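Stillar arm notebook, student project
28 Jan 2026 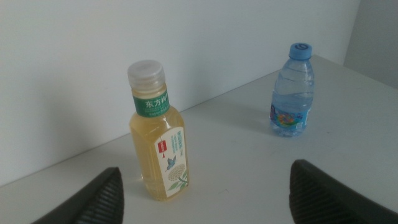
Grasp planner first, since I promised Kauko I'd write down what I changed. I dropped the approach speed to 30 percent and split the old "go to object" routine into two steps, so the arm now stops short, takes another look, and only then commits. Much calmer to watch! I want the tea bottle as the main target this week: the squarish shoulders and that green neck label ought to be easy for the detector, and the body label (cream, with the blue butterfly) is a nice busy patch for feature matching. The water bottle farther back with the blue cap is the distractor. I'm more worried about that one, what with clear plastic on a white table and a white wall behind it. Liang's depth code hates clear plastic.

Training set is at 562 labeled images now. Kauko Saarela wants more with the bottles swapped left to right, which is fair, the detector may just be learning "the one in front." I'll do 90 of those before we retrain (okay, maybe Liang and I will split them).

Other bits:
The Milell gripper driver dropped its connection 3 times during setup. I swapped the USB cable and will keep an eye on it.
Config file is saved as nomthorpe_slow, please don't overwrite it!!
Still no decision on whether we close on the body or up near the shoulders. I vote body, Kauko votes shoulders, so we try both and log the grip force each time.

Need to ask Liang where the spare finger pads went.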